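Random encounter tables and why I stopped trusting mine
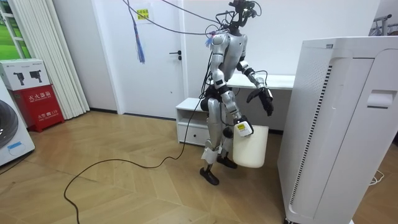
Do you really need to roll for every hex the party crosses?
Only if a bad roll would cost them something. When the worst result is four wolves that everybody forgets by the next session, skip it and get them to the next town.

I say this as someone who wrote a wilderness table with 117 entries for my Mevden campaign. It took most of January. I was proud of it and I printed it on good paper. In a year of play we used 30 of those entries, and the players remember two: the toll bridge with the rude ferryman, and the dead giant with people living in it.

The usual advice is that tables make the world feel alive. I'm not convinced. What I saw at my table was a bunch of people waiting for me to finish looking something up. Catalina Iturra, who plays our cleric, asked me once if the bandits had been there before I rolled them. I said of course they had. She didn't buy it, and I wouldn't have either.

Frauke Wiegand runs Gundirley on the other night and she swears by her big table. She says the randomness keeps her honest. Maybe. I sat in for a few games and she rerolled anything she didn't like, so I don't know what it was keeping honest.

What I do now is smaller. Six things per region, all of them already going somewhere. In the Miletti marshes that's a tax collector with no guards left, a pair of hags who aren't speaking, a salt caravan that's late, and so on. I cross one off when it gets used and write a new one that follows from it. If the party robs the caravan, Duke Brinkmann's riders go on the list.

It's less work, though I'll admit it falls apart when they walk off the map. Last session they turned south for no reason I could see and I had nothing - so out came the old table. I rolled a 50. Wolves.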